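We use cookies to remember your preferences. Accept | Manage settings

Two hands, one budget: Ottilie Gisler on buying robots for a kitchen

Print this page | E-mail to a colleague
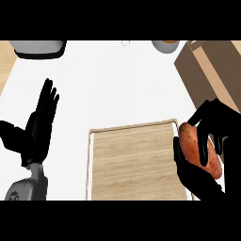
"The hands were the cheap decision," says Ottilie Gisler. "I mean the decision was cheap. The hands were not."

Gisler plans equipment for Tustari, a contract caterer that runs 16 kitchens and would like fewer sore wrists in all of them. Her budget for automation was set in November, before she had spoken to a single supplier. She calls this "the traditional order".

Her first quote came from Tidero and ran to 17 pages. The robot was on page two. After that came mounting, guarding, training, spare fingers and something called a readiness visit, charged by the half day. "I asked what happened if we weren't ready. There's a second readiness visit."

The firm she went back to, Madigan, suggested she spend nothing on hardware for the first stage and pay for simulation instead. So for most of the winter the project has been a rendered worktop with a chopping board, a cardboard box and a potato. Gisler had to explain the potato upstairs.

"Finance wanted to know why we were paying for a vegetable that doesn't exist. I said the real ones come with a robot attached, and showed them the other quote. They came round to the potato."

She has grown fond of the method. Moving a board in the software costs an afternoon. Moving a bench in a working kitchen costs a plumber, an electrician and the goodwill of the head chef, and the last of these can't be put on a purchase order. The simulated jobs also gave her a list of questions she would never have thought to ask: how far apart the arms need to stand, what has to be cleared off the worktop, whether both hands need to be clever or only one.

That last question matters. Jointed hands cost far more than a plain gripper, and she has budgeted for a mixed pair as well as a matching one. "Everyone likes the matching pair. It looks finished. I've bought ovens on that basis and regretted it."

What about the wash-down problem? She sighs. Her plan allows 200 pairs of protective sleeves for the first year, a figure she took from the Gumis brochure and doesn't trust. There is also a line for cleaning time, set at 125 hours, "which the kitchen staff found very funny".

Her advice to other buyers is to ask for the service contract first and read it before lunch. She also keeps a line in the spreadsheet marked "shelf" - every machine she has ever bought has needed one.

Does she expect to place an order? "I expect to be asked for a revised forecast," she says, and goes off to find the old one.

Page last updated: November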